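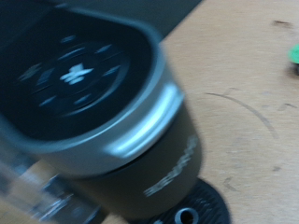 I have been reading about sleep for three weeks now, and I'm sleeping worse than when I started. That should tell me something about the reading. My problem is plain enough: I wake up at ten past three, I lie there, and some time before the alarm I drop off again and dream about paperwork. It has been going on since July. What I wanted was a page somewhere that said "try this" and meant it. What I got was a great many people telling me my nights could be tuned, turned up a notch here and down a notch there, as if I had one of those black dials with the little gray tick marks all the way around it and had carelessly left myself on the wrong one. I don't believe there's a dial.

Let me back up. I mentioned the waking up to Olesia Kravchuk at work, which was a mistake, because Olesia has opinions and a discount code. She sent me to a thing called Karside, a "sleep method" you follow on your phone. The first week is free. You answer a lot of questions about your habits and then it gives you a score. Mine was 97, and I was quite pleased until I read the small print and found that the higher number is the bad end. Then it offered to fix me for money.

I did the free week. I went to bed when it said, got up when it said, and wrote down my mood every morning by picking from a row of faces. By the fourth day I'd noticed that the advice changed depending on which face I picked. Sad face: go to bed earlier. Happy face: go to bed earlier, to keep it up. I tried the middle face and got an article on magnesium.

Magnesium comes up a lot. So do cherries, wool socks, mouth tape, cold showers, warm showers, no showers, and getting sunlight in your eyes before breakfast. I went looking for where the sunlight one came from and followed it through five websites that all linked to each other, with a dead page at the far end. Maybe it's good advice. Going outside in the morning can't hurt much. But every one of those sites was completely sure, and none of them could have told you why.

My sister-in-law, Vasiliki Psarras, swears by a tea. She drinks it at nine, she's asleep by ten, and she has told everyone in the family. I asked what time she got up in the mornings and she said five, for the early shift. I'd be asleep by ten too! I'd be asleep in the car. She says I'm being difficult and that it's the tea. I drank it for twelve nights, because she gave me the box and I felt bad. It tastes like a hedge. I woke up at ten past three as usual, except that now I also needed the bathroom.

The one that really got to me was the evening talk at the library in Clonddale. The speaker was a man named Charoen Hemmin, and I'll say for him that he was pleasant and kept to time. He told us that people who sleep badly cost themselves a huge amount every year in lost focus, and he had a slide with a big number on it. I put my hand up and asked how you measure a lost focus. He said it was a very good question. In my experience people say that when they'd like to move along to the next one, and he did.

Afterward I got talking with an older woman by the coat hooks, Elfriede Wendt, who has been a bad sleeper for most of her life. She'd come for the cookies. She told me she used to lie in the dark getting angry about it, and then one winter she started getting up and doing the ironing, and she has done the ironing at night ever since. I asked if it helped her get back to sleep. "No," she said, "but the ironing's done."

I've thought about that more than anything on the slides.

To be fair to the other side, I do know that some people have real trouble, the kind that belongs with a doctor, and I did go to mine. She listened, asked about coffee and whether I snore, and told me to come back in a couple of months if it hadn't shifted. She didn't give me a score. She did say that waking in the night is pretty common and that checking the clock probably wasn't doing me any good. So I turned the clock to the wall. I still wake up, but now I only assume it's ten past three.

Then there's Emrys Parry next door, who read an article saying that people long ago slept in two halves, with an hour or so in the middle for chatting and prayers and visiting the neighbors. He's very taken with it. He thinks I'm not sleeping badly at all, I'm sleeping historically. I'd like that to be true. But I notice it's the same sort of claim as the magnesium — a nice story, confidently told, that happens to suit the person telling it — and I can't give it a pass just because it's the one that lets me off. I've also made it clear that he is not to visit.

So here's where things stand on Tue 14 August. I've canceled Karside, which took three screens and a "we're sorry to see you go" with a crying moon on it. I've given Vasiliki back what was left of the tea. I'm off coffee after lunch, which I resent, and I can't say whether it's doing anything, because I also stopped reading about sleep in bed in the same week. If I get better I won't know which one did it. Olesia will say it was the app.

Last night I got up and cleaned out the drawer with the batteries in it. Most of them were dead. I went back to bed at some point and I don't know when I fell asleep.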